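Orside Customer Services
Support record: duplicate shipping confirmations and address reversion
Status: Resolved, monitoring
Posted in January by Shahram Bagheri

Summary of the issue

Customers who place mail orders through the Kidex storefront reported receiving two shipping confirmations for a single purchase. In a smaller number of cases, the second confirmation displayed a former street address, and the parcel was routed to that address. The first report was received at 9:40 a.m. and was assigned to the order systems desk the same morning.

The desk reviewed 1,884 orders placed after the most recent storefront update. Of these, 300 had generated a duplicate confirmation. The remaining orders were processed normally and require no action from the customer.

Conditions under which the problem occurs

The fault was reproduced when all of the following were true:

- The customer account was created before the move to the Berkska address book.
- The customer edited the shipping address during checkout and did not save it to the account.
- The order was small enough to be assigned the flat mailer rate.

Orders assigned the standard carton rate were not affected. The flat mailer rate covers shallow one-piece cardboard mailers, and it is calculated by a separate part of the storefront that keeps its own copy of the address. 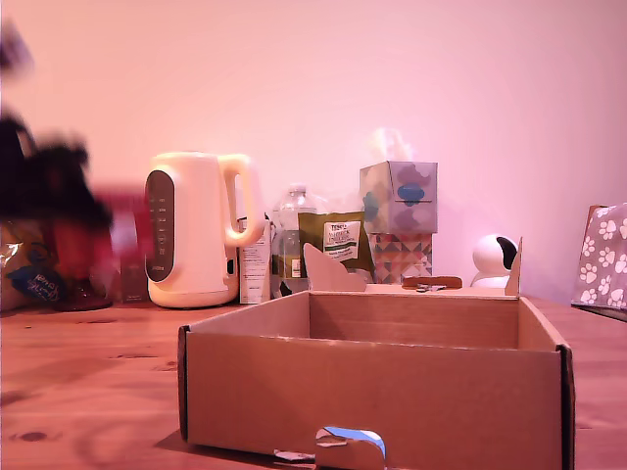
Ichikawa writes that the same thing happened on two orders in a row, and that changing the address under "My Account" before checkout made no difference the second time. The old apartment number still came through on the label. Would it be safer to delete the old address completely, or will that cancel the order that is already open?

Response from the order systems desk: Deleting an address does not cancel an open order. It also does not correct a label that has already been created. Customers in this position are asked to leave the account as it is and reply to this ticket with the order number, so that the label can be voided and reissued by staff. The second order described above was placed while the account was still holding a stored session, and the desk has now cleared that session.

Steps taken

1. The desk compared the address on each order form with the address on its printed label. Differences were found only in orders with a duplicate confirmation.

2. The nightly address sync was paused. Duplicate confirmations continued, and the sync was ruled out as the cause. It was turned back on the following morning.

3. The rate calculator was set to read the address from the order form. Test orders were placed from 2 older accounts. Each produced one confirmation with the correct address.

4. The confirmation queue was emptied and restarted at 4:15 p.m. Customers may have noticed a short delay in messages during this period.

5. The correction was applied to all remaining accounts in groups of 600. No errors were recorded in the first group, and the work proceeded without further pauses.
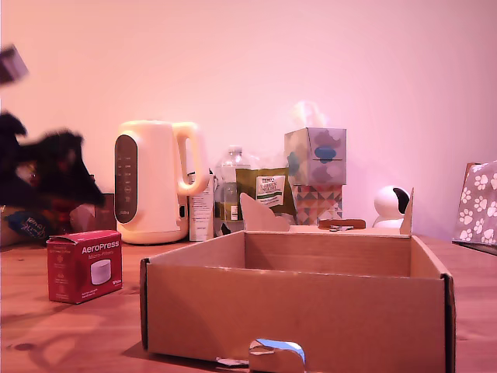
Following the correction, the desk continued to check each new flat mailer order by hand until the end of the next business day. One further duplicate was found. It belonged to an order placed before the queue was restarted, and the customer was notified by email.

Advice to customers

Customers who received two confirmations should rely on the one with the later time stamp only if the address shown is correct. If neither message shows the correct address, please contact the desk before the parcel leaves the sorting center. Parcels already delivered to a former address will be replaced at no charge once the carrier has confirmed delivery.

Customers are not required to reset their passwords. Payment details were not involved in this fault, and no customer was charged twice for a single order.

Replies to this ticket will remain open through the end of the month. Reports received after that time should be submitted as a new request under "Shipping and Delivery."

Related articles
Changing an address after checkout
Why was my order sent in two parcels?
Flat mailer and standard carton rates
Requesting a replacement label
Kidex storefront: known issues

This site uses cookies to keep you signed in and to remember your support requests. By continuing, you accept our use of cookies. Manage preferences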